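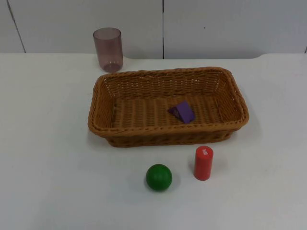 12 mars 2021 — par Latifa Benkirane

# Lirkus, petite collection de rangement sur table

Bienvenue, et merci de prendre le temps de lire ces quelques paragraphes avant d'ouvrir les dossiers ! Lirkus rassemble des vues de petits objets que l'on sort, que l'on déplace et que l'on remet dans un panier tressé, sur une table claire. Bok-nam Wang et moi avons commencé la collection en août, avec l'idée toute simple de garder une trace de la manière dont une table se remplit et se vide, et nous y sommes revenues bien plus souvent que prévu.

## Ce que contient la collection

La version présente compte 521 séquences, réparties en 15 dossiers. Chaque dossier correspond à une disposition de départ, que nous appelons entre nous une « mise » (le mot vient de Bok-nam, il est resté). Les objets sont des choses de tous les jours ou des jouets : des blocs de couleur, une balle, un cylindre, un gobelet en plastique teinté. Le panier, lui, sert de point d'arrivée dans la plupart des mises, et parfois de point de départ.

Les vues rapprochées sont rangées à part, dans le sous-dossier `pres`. On y voit beaucoup de table et peu d'objets. 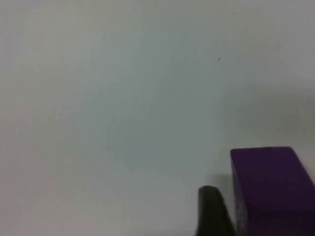 Vue rapprochée : un bloc violet dans le coin inférieur droit, le bout d'un doigt de pince sombre juste à sa gauche, le plateau presque nu ailleurs.

## Noms et étiquettes

Chaque objet porte un nom court, en français et sans accent : `balle_verte`, `cylindre_rouge`, `gobelet`, `panier`. Pour les blocs violets, nous avons longuement hésité — fallait-il nommer la forme ou seulement la couleur ? — et nous avons fini par écrire `bloc_violet` partout, car de près la forme se devine souvent mal. Si vous avez besoin de distinguer les formes, il faudra reprendre ces étiquettes à la main, et nous serions ravies de récupérer votre travail.

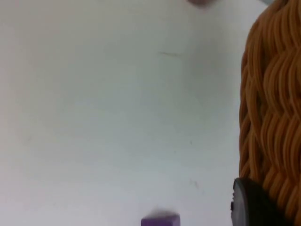 Les petites marques et les poussières du plateau ne sont pas étiquetées. Nous ne les avons pas retouchées non plus, et je vous demanderais de les laisser telles quelles si vous redistribuez les fichiers. Les couleurs n'ont pas été corrigées : le tressage du panier tire tantôt vers le brun clair, tantôt vers l'orangé, selon les vues.

## Reprendre la collection

Vous pouvez l'utiliser et la modifier librement, en citant Lirkus et nos deux noms. Pour signaler une étiquette fausse, indiquez le numéro du dossier et celui de la séquence. Les mises 9 et 15 sont encore en relecture.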